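The blockhouse at Skusow, again

I said last winter that I was done with Skusow. Then a reader sent me a link to yet another article about the eleven men in the blockhouse, with the frozen river and the brave sergeant and the last box of cartridges, and I spent two evenings I should have spent on other things going back through my notes. So this is a grumpy post. If you love the story as it stands, you may want to skip it.

For those who don't know it, the short version goes like this. November 1918, north Russia, the war in France already over or nearly over depending on which retelling you read. A small American outpost in a log blockhouse on the edge of a village called Skusow is cut off by a Bolshevik attack from the woods. There are 11 men inside. They hold for four days without relief, they kill a great many of the enemy, and when a column finally reaches them they have 14 rounds left among them. The sergeant salutes and asks for coffee.

I believe there was a blockhouse. I believe there was a fight at it, and that American soldiers were in it and that at least one of them died there, because his mother was still writing letters about it years later and those letters are hard to read and harder to fake. After that I start to have trouble. 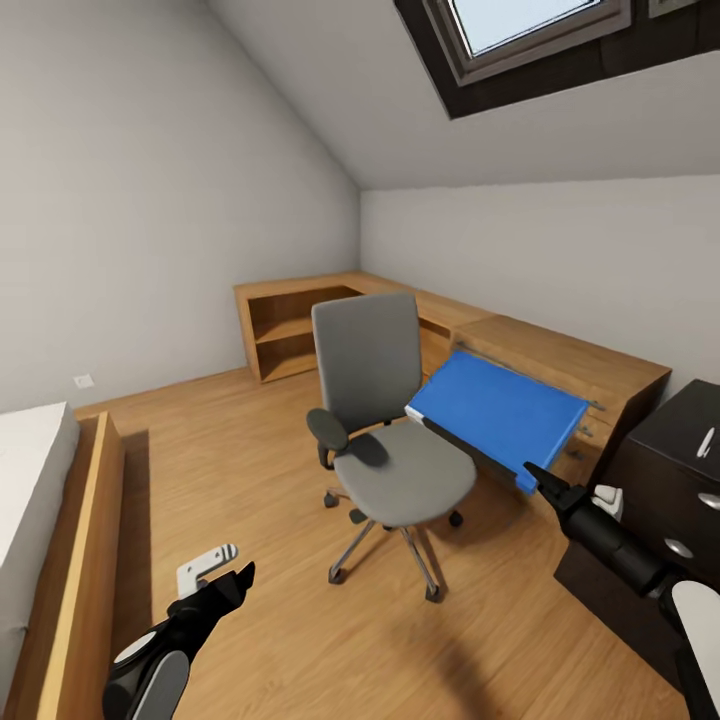

Start with the source. Every telling I've found, and I've looked for a good long while, leads back to one book, the memoir put out by Fletell in the late twenties. Fletell was a small house that printed sermons, cookbooks and veterans' recollections for whoever would pay for the run. I don't hold that against it. Plenty of good testimony came out that way. But it means there was no editor asking the author where he'd been standing when he saw these things, and the author, when you read him with care, never says he was in the blockhouse. He says "the boys" were in the blockhouse. He says "we heard afterward." He uses "I" all through the chapter on the troopship and all through the chapter on the hospital, and in the Skusow chapter the "I" goes away completely and doesn't come back until the thaw.

I find that telling. A friend I argued with over this finds it modest. We didn't settle it.

Then there are the four days. The company's own record, or the typed copy of it that sits with the Galbraith papers, has a patrol going out to Skusow on the morning of the second day and coming back that same night with "nothing to report." You can explain that. The patrol could have gone to the wrong end of the village, or the clerk could have put the wrong date. Clerks did, with cold hands, all the time. But the people who repeat the siege story don't explain it. They don't mention it. I've now read seven articles and a chapter of a fairly serious book, and the patrol is missing from all of them, which makes me think the writers have been reading one another and leaving the box alone.

The Galbraith papers are in the library at Vonidwood, and they aren't hard to get at. You fill in a slip. The box has the typed record, a sketch map, a bundle of letters, and a folder of clippings in which the story can be watched getting bigger. In the earliest clipping the outpost holds "through the night." In the next it's "two nights and a day." By the time the memoir is quoted in the local paper it has reached four days, and there it stayed, I suppose because four was enough. 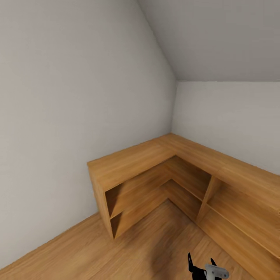 A corner upstairs, under the slope of the ceiling.

The number of enemy dead does the same thing in the other direction, which surprised me. The first newspaper account says "hundreds." The memoir says 19. Now, a low number in an old soldier's book usually makes me trust him more, and 19 is such an odd figure that it has the smell of somebody having gone out and looked. I'd be glad to keep it. The trouble is that the same figure turns up in the typed record for a different fight, further up the river, some weeks later, as the count of prisoners brought in. Prisoners, alive. It could be chance. I don't think I'd hang a roadside plaque on it, though, and somebody has.

And the 14 rounds. This is the detail everyone remembers and the one I trust least. Think about what it asks of you. It asks you to believe that after days of shooting, with a man dead and others hurt, somebody went from rifle to rifle and pouch to pouch, added it all up, and told the total to a person who remembered it for ten years. It's possible. Armies do love an inventory. But it's also exactly the sort of thing that gets attached to a siege, any siege, and once you've noticed it you'll see it all over the place. The number is always small and always precise. I have never read of a garrison that was relieved with a middling amount of ammunition.

I should be fair to the other side here. The map in the Galbraith box is good. It was drawn by somebody who knew the ground, with the blockhouse where the track leaves the trees, the river behind, and a line of dashes marked "wire, poor." Anyone who wanted to cut that post off could have done it in an afternoon. The field of fire on the forest side looks dreadful, if the trees really stood as close as he drew them. So a hard fight there is easy to believe, and a frightening night there is very easy to believe. I wouldn't have wanted to be inside.

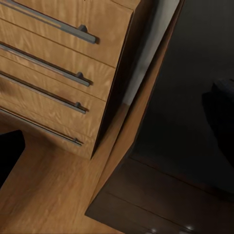

Wim Aerts

What bothers me is what the stretching does to the actual men. The one who died gets half a line in the memoir and isn't named at all in the article I was sent. His mother's letters ask the same thing over and over: what time of day was it, and was anybody with him. She got two replies that I know of. One is a form. The other is from a private in the same company who says it was early, before light, and that it was over quickly, and that he wasn't there himself but had it from one who was. He then spends a whole page on the dead man's singing voice. I'd trade the coffee and the cartridges for another page of that private.

A reader asked me, under my last post on this, why it matters whether it was one night or four days. The men were brave either way. Sure. I'm not questioning that, and I wish people would stop hearing it as though I were. But if it was one night, then the relief column wasn't late, and the officer who has been blamed for a century for dawdling on the river road did what he was supposed to do. The memoir is rough on him. So is every article since. He left no book of his own, as far as I can find, and the only piece of paper in his hand in the whole box is a request for more felt boots.

The other reason is just habit, I guess. I got into this hobby by believing things. I had a shelf full of last stands as a kid and could recite them, and it took me far too long to ask who had walked away to tell each one and where he'd been. 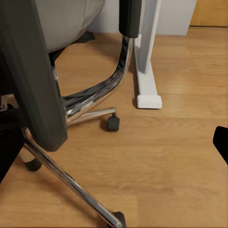
There's also the question of the Russian side, and I'll admit I'm weak there. I don't read the language well enough to do more than pick through place names with a dictionary. Skusow is spelled three ways in the American papers alone, and I can't swear that all three are the same village. One of them has a church on the sketch map and the other two don't mention it. If the patrol with "nothing to report" went to a different Skusow, then a fair piece of my argument falls over, and I'd rather say so myself than have it pointed out to me in capital letters.

What I'd want to see, before I changed my mind, is pretty modest. A letter from any of the eleven, written that winter, that gives a length of time. A ration return that shows the post going unsupplied. Even a second memoir, as long as the author hadn't read the first one, and good luck proving that. I did find a mention in the clippings folder of a talk given at Vonidwood by "one of the Skusow men," with no name and no text, only that it was well attended and followed by supper. I've asked the library whether anything survives from the evening. They're looking, and they warned me it would be slow.

Comments are open. If you have family papers from that winter, even dull ones, please write to me. Dull ones are better. If all you have is the article with the coffee in it, I've already read it.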